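Review: three weeks with the Liltier apartment search service

My wife and I had to find a bigger apartment before the end of October, and our old agent had retired. A colleague, Najwa Sleiman, recommended Liltier, so I paid for the full plan and used it every evening. I am writing this for people who are buying in a tall building for the first time, like we did.

The first thing you see is the map. You draw a line around the streets you like, you put your highest price, and the listings come. In our area it gave 63 apartments on the first evening. I compared this with Rendbridge, which is free, and Rendbridge had 77 for the same streets. But many of the Rendbridge ones were already sold, and two were the same apartment with different photos.

What I liked most is the page of monthly costs. For every building Liltier shows the fee, what is included in it, and how it changed in the last years. In one tower the fee had doubled after the elevators were replaced. The selling agent did not mention this to us. When I asked her, she was surprised that I knew.
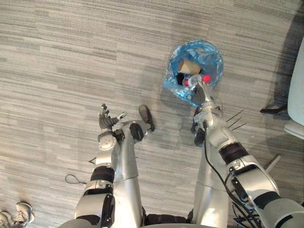
Gray striped carpet.

The floor plans are good but not perfect. You can click on a wall and get its length, and you can save the plan and print it. In the apartment we visited on the corner of Raptis Street the second bedroom was smaller than on the plan, because the plan was made before a closet was built. Our bed would not go in. I wrote to the support and Deirdre Duggan answered the same day, very politely, and the plan was corrected by the weekend.

The weak part is the messages. If a price goes down, you get an email, then a text, then another email with the same text. I could not find where to turn off only one of them. Also the search forgets the filter for pets each time you close the program. We have an old dog, so for us this is not a small thing.

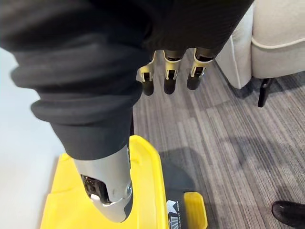

The price is 60 dollars a month, and you must cancel by yourself or it continues. There is a cheaper plan, but it does not include the monthly costs page, and without this page I would not pay anything. The company says that a yearly plan is coming. I do not know who would look for an apartment during one year, maybe investors.

We made an offer on the ninth floor of a building from the seventies, with a view to the rail yard and a very good kitchen. It was accepted on Tue 8 November. Our lawyer, Achilleas Politis, asked for copies of the building accounts, and the fees were the same as in Liltier, to the dollar.

I give four stars from five. I will change it to five if they repair the pet filter.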